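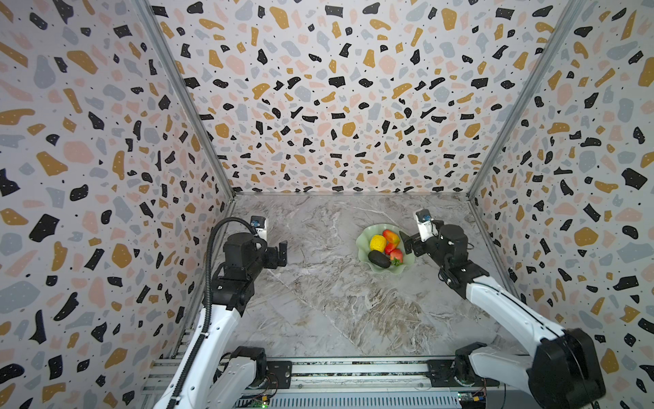
1 Aug 2018

Up before the alarm. I had promised myself that today I would go through the phone and sort out what every app on it is allowed to know about me. I have been putting it off since March, when the weather app asked for my location "always" and I tapped yes to make the box go away.

Made coffee, sat at the kitchen table with the phone, the old laptop and a pad of paper. I wrote the name of each app in one column and what it could get at in the next. This took longer than I expected. The final count was 131 apps, which is absurd. I use maybe a fifth of them. There were two flashlight apps on there, and the phone has had its own flashlight for years. One of the flashlight apps had permission to read my contacts.

I deleted both of those first. Then the games I haven't opened since the old job, a parking app for a city I visited once, three shopping apps, and a thing that turns photos into fake oil paintings. That last one had the camera, the microphone, the photos and the location. I don't remember giving it the microphone.

By mid-morning the list was down a good way and my coffee was cold. I stopped to eat some toast and read the privacy policy for Gistano, the weather app that started all this. It is long. I read it properly, with a pencil, which I have never done with one of these before. The part on location says they may share "approximate or precise position" with "partners who help us improve the relevance of our service." It doesn't name the partners. There is a link that says "see our partners" and it goes to a page that says the page has moved.

I wrote to their support address. I asked who the partners are, how long they keep the location records, and whether I can have mine deleted. Kept it short and polite. An automatic reply came back right away with a ticket number and a line saying they aim to answer within 11 business days. I wrote the ticket number on the pad.

Then I turned Gistano's location off completely and typed in my town by hand. The forecast is the same. It rained at lunch and the app said it would, so I don't see what I have lost.

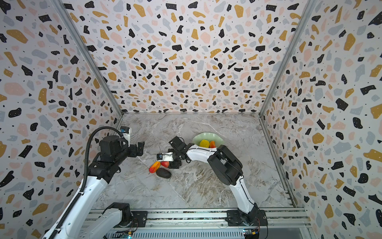 Two arms, marble floor, terrazzo walls.

Lunch was leftover soup. Went back to it after.

The afternoon was for the advertising settings. The phone has a switch for limiting ad tracking, and it was off. I am fairly sure I turned it on when I got the phone, but I have no proof of that, and it may be that I only meant to. It is on now. There is also a button to reset the advertising number, and I pressed that too. Nothing visible happens when you press it. I pressed it a second time in case the first one hadn't taken, and nothing visible happened again.

After that, the system services page, which is buried several menus down. It holds a list of the places I go often. I knew the phone did this in a general way, but I had never looked. It had my house, the office, the grocery store, the dentist, and the gas station I stop at on the way home, with the dates and the times I arrived and left. It had the length of my drive. It also had the clinic from the spring, all 6 visits, each one with its own line. I looked at that for a while. The page says this list is kept private and can't be read by the maker, and I have no reason to think otherwise, but I still didn't like seeing it laid out. I cleared the history and turned it off. The phone warned me that maps and the calendar might be less useful. So far the calendar is the same calendar.

Bluetooth was next. I leave it on all day for the headphones and use the headphones for maybe half an hour of it. A store with beacons set up near the shelves can pick up a phone that has the right app on it, and the Dultton store app was one of the three I removed this morning. They sent me a coupon once while I was standing in the paint aisle. At the time I thought it was good luck. I have turned Bluetooth off and will turn it on when I want music. I'll see how long I can keep that up.

Wi-Fi was worse. The phone remembers every network it has ever joined, and there is no list of them on the phone itself, so the only way I could find to clear them was to reset all the network settings. The laptop does show a list, and a lot of what was in it came from the phone through the shared account. Hotels, two airports, a coffee place that closed, the waiting room at the tire shop. One was just called "linksys" and I have no idea where that was. On the laptop I removed them one at a time, then gave up on being choosy and did the reset on the phone. This wiped the home password as well, and I had to go and crawl behind the bookcase to read it off the bottom of the router.

While I was back there I changed the router's admin password, which was still the one printed on the sticker. It has been the one on the sticker for four years. I wrote the new one down and put it in the folder with the car papers.

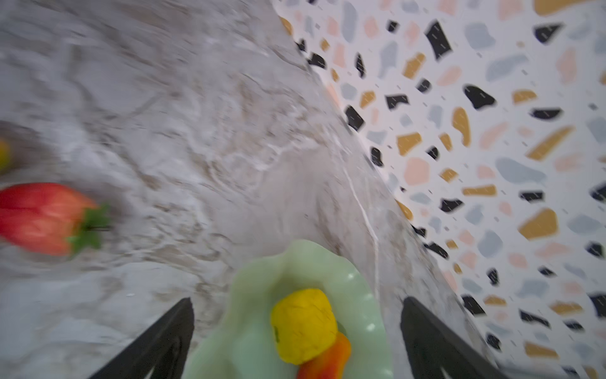
Scalloped mint-green plate on the marble.

Took a break and walked to the post office and back. I left the phone at home on purpose. It felt odd for the first few blocks and I reached for my pocket twice, once to check the time and once for no reason at all. The line was short. Bought stamps. Came home by the long way, past the school.

When I got back there were four notifications, and none of them mattered. One was from the Botero map app asking me to rate the post office. The phone had been on the kitchen counter the whole time, so it can't have known I was there from the phone. I think the explanation is dull – I had looked up the closing time on the laptop before I left, and the laptop is signed in to the same account. All the same it gave me a turn. I signed the laptop out of Botero, went into the account page and found a setting called "activity across your devices." That was on as well. I paused it. It only lets you pause it. There doesn't seem to be an off.

The account page also lets you download everything they hold on you, so I asked for that. It said the file would be ready in a few hours or possibly a few days. The file was ready before dinner. It was bigger than I thought it would be, and most of it can't be read without some other program, but the search history opens as plain text. I read some of it. I had forgotten most of it. In one night last winter I looked up the same noise in the furnace nine times, worded nine ways. There are searches on there for people I went to school with, a recipe I never made, and the side effects of something I was taking. I am not ashamed of any of it, but I wouldn't read it aloud to a room.

I deleted the lot, going back to the start of the account. It asked me if I was sure and I said yes.

Dinner was rice and eggs. I didn't feel like cooking anything bigger.

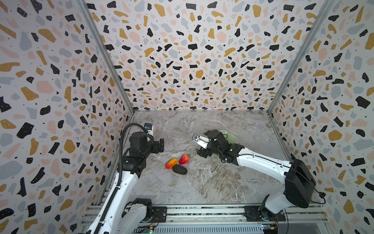
In the evening I set up the password manager. I had picked Deligiannis after reading comparisons for most of last week. It costs more than the free ones, but I would like to be paying for it in money for a change. Setting it up was slow. The phone version and the laptop version wouldn't agree with each other until I had updated both and restarted both, and then they agreed without any fuss. It offered to bring in the passwords saved in the browser. I let it, and it found just over 100 of them. A good many were the same password with a different number on the end. It marks those in red. The screen was mostly red.

I changed the ones that matter: the bank, the email, the tax account, the phone company. The email took two tries, because the first long password it made had a character in it the site wouldn't accept, and the site didn't say so until the end. The bank will only take twelve characters, which seems low for a bank. I turned on the text message codes for the bank and the app codes for the email. The rest of the red ones can wait. If I do five a night I should be through them by the end of the month.

Things still to do, so I don't lose track:

Go through the television. It has a microphone in the remote.
Find out what the car sends back, if anything. The manual is in the glove box.
Cancel the old email address, but first find out what is still tied to it.
Check for an answer from Gistano.
Put tape on the laptop camera or buy one of the little sliding covers.

Battery was at 64 percent when I plugged the phone in tonight. It is usually nearly flat by this hour. It may be the walk without it, or it may be all the things that aren't running now. I'll check again tomorrow when I have carried it around all day as normal.

Eyes are sore from the screen. Bed.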